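Keeping Lunches Cold: A Comparison of Reusable Ice Packs
Student project report, Introduction to Materials, Randport Technical College

1. Background

Many students at Randport carry lunch from home and eat it several hours later. The college has no refrigerators for student use, so an insulated bag with an ice pack is the usual choice. Our group wanted to know whether the more expensive gel packs stay cold longer than a plain bottle of frozen water of the same weight.

We limited the project to two questions. How long does each pack keep a closed lunch bag below 5 °C? Does it matter where in the bag the pack is placed?

2. Materials

We bought two kinds of gel pack, the Flestex soft pack and the Irness hard pack. The third pack was a plastic drink bottle filled with tap water. All three were adjusted to the same weight, which for the hard pack meant accepting the weight it came with and matching the others to it.

The lunch bags were the same model and had a zipper lid. In place of food we used a sealed tub holding 1000 g of water, chilled overnight. Food would have been closer to real use, but it is hard to repeat a test with sandwiches.

Temperature was measured with a probe thermometer that logs one reading per minute. The probe was taped to the outside of the tub, halfway up. We checked it in ice water before the first run and again after the last one, and it read 0.2 °C high both times. The results have been corrected for this.

3. Method

Each pack was frozen for at least 11 hours. The bag was packed at 8 a.m., closed, and left on a table in the study room. It was not opened until the probe passed 5 °C. All runs were done in February, with the heating on. Room temperature stayed between 20 and 22 °C.

For the placement test we used only the bottle, first under the tub and then on top of it.

One run had to be thrown out. The zipper had been left open at one corner and the tub warmed up much faster than in any other run.

4. Results

Irness hard pack: 6 hours 10 minutes
Flestex soft pack: 5 hours 35 minutes
Frozen water bottle, on top: 6 hours 25 minutes
Frozen water bottle, underneath: 5 hours 5 minutes

Both gel packs were tested on top of the tub. Each figure is the average of two runs. The runs for the same pack differed by less than 15 minutes.
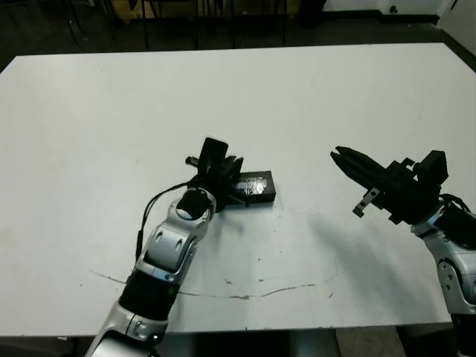
5. Discussion

The bottle did slightly better than both gel packs, but the gap between the bottle and the hard pack is no bigger than the difference we saw between repeat runs. We can't say that one is better than the other. The soft pack was shorter in both of its runs.

Placement made a larger difference than the type of pack. Cold air sinks, so a pack on top cools the air around the whole tub. A pack underneath also loses cold through the bottom of the bag into the table.

A longer project should include more runs, a warmer room, and a bag that is opened once or twice during the morning.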